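From: Brenda Tapia
To: barrientos-list
Date: 20 June 2023
Subject: Re: ball-in-bin numbers

> Are the Rarndale results from the new grasp scoring or the old one? The
> two tables in the draft don't agree and I've run out of coffee to stare
> at them with.

New scoring, old table. Sorry. I pasted the Dilleck baseline into the wrong column and then defended it at length in a meeting, which I'd ask everyone to forget.

For the record: 2,157 simulated episodes, of which 2,104 survived the filter. The rest had physics you wouldn't let near a child. Every episode uses the same table, the pink bin, the teal tray and one tennis ball, and either arm is allowed to do the work.
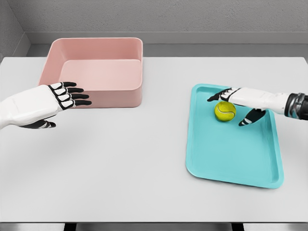
The old scorer paid out as soon as the fingers got near the ball, so the policy learned to loiter. Lovely hovering, very dignified, no marks from me. The new one wants the ball supported for 100 consecutive steps before it gives a cent, and episodes are cut at 400. Success drops, as you'd expect, and the colour-coded plot looks a good deal less like a grant application.

Left arm behaviour is where I'd favour a second opinion. I've labelled grasps by fingertip contact alone, and Destlow's labels use the thumb as well. 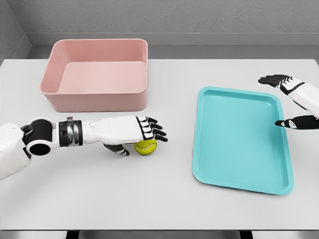
Left hand over the ball, tray empty, right arm touching nothing.

If anyone has a script that reconciles the two labelling schemes, send it over. Otherwise I'll do it by hand and be unbearable.

Brenda

3 replies
12 views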